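Skelteo two-arm bench kit, trial unit: safety checklist with my comments
Filled in by Dilwyn Pugh
Unit no. 292, kitchen task package, week two of the trial

Dad asked me to go through the supplier's list line by line before we decide whether to keep the kit, so I did, and I wrote down whatever came into my head while I was at it. Pass means pass. "Pass, with a grumble" means I'd let it run but I want somebody at Landeg to hear about it.

1. POWER AND STOPPING

1.1 Emergency stop reachable from where the operator stands
Pass. The button came on a short lead and I had to move my stool to make it work, but I can slap it without leaning. A longer lead is in the price list as an extra, and I think that's cheeky!

1.2 Both arms stop when the button is pressed
Pass. Tried it 10 times, five with the arms moving slowly and five at the trial speed. They both quit right away every time.

1.3 Arms stay put after a stop and do not sag
Pass, with a grumble. The left one settles a little when it's stretched way out. Not enough to hit anything, but I'd like to know if that's normal. Emailed Landeg, waiting.

1.4 Restart needs a deliberate action
Pass. You have to twist the button and then confirm on the screen. I like this a lot.

2. MOUNTING

2.1 Clamps tight, no rocking
Left arm pass, right arm failed first time and passed after tightening. I could wiggle it by hand, which gave me a bit of a turn. Please put this one on the daily list, not the weekly one.

2.2 Table level and steady
Pass. Shimmed one leg.

2.3 Reach limits set in software
Pass. The Grultar controller makes you type them in arm by arm, and the manual has the two screens in the wrong order (page 41 if anybody's following along). Took me most of a morning. Once they're in, they stick, even after pulling the plug.

3. CABLES

3.1 No cable where a gripper can snag it
Not passed yet. The cables have too much slack for my liking and they wander into the work area. I want proper clips on both sides before we go any faster. The Skarnari clip set would fit and it isn't expensive.

3.2 Connectors seated
Pass. Pushed every one of them home and gave each a tug.

3.3 No nicks or flat spots in the jackets
Pass, on everything I could get my fingers around.

4. WORK AREA AND PROPS

4.1 Mat flat, no curled corners
Pass.

4.2 Only the items needed for the task on the mat
Pass, with a grumble. The package wants a lot of kitchen stuff out at the same time, and I keep finding scrap paper and odd little bits lying around the edges. Clear those before the arms go live. I'm as guilty as anybody.

4.3 Breakables placed with room around them 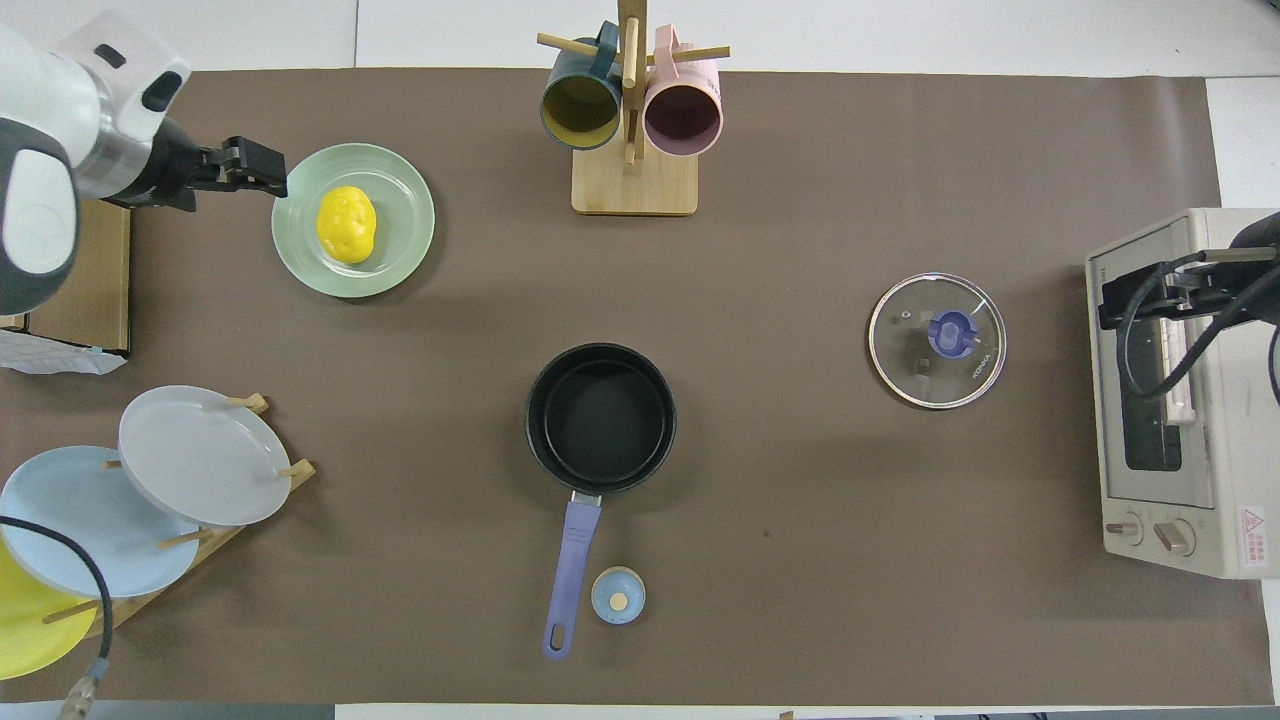
I'd still like more space than the layout sheet gives. The sheet was drawn up by somebody who never had to sweep a lid up off the floor, I'm fairly sure of that, and there's no rule in it for how close one glass thing can be to the next place an arm has to go. My suggestion is a hand's width all the way around. Marked as pass for the slow setting only.

4.4 Oven unplugged at the wall
Pass. We only use it for door practice, so there's no call for it to have power, ever. I've taped over the outlet.

4.5 Grip force on the low setting
Pass. Tested on a soft sponge first and then on my own finger (don't tell Dad). It's a firm handshake and no worse.

5. PEOPLE

5.1 Nobody inside the taped line while the arms are live
Pass while I was there. The tape is lifting by the door and needs redoing.

5.2 Sleeves, lanyards, long hair
Pass. Added a hook by the door for lanyards.

5.3 Operator has read the short guide
Me, yes. Dad, he says yes.

MONEY, AS IT WAS ASKED FOR
The service plan is quoted at 1841 for the year and covers two visits and parts for the grippers. I'd take it if they throw in the longer stop lead. Without that I'd sooner pay per visit and see how we get on.

STILL OPEN
3.1 cable clips, to order
1.3 answer from Landeg about the sag
5.1 new tape by the door

Comment from Caradog Pugh: Read it all. Order the clips. I did read the guide. Leave the speed where it is until 3.1 is signed, and check the right clamp again before you start in the morning.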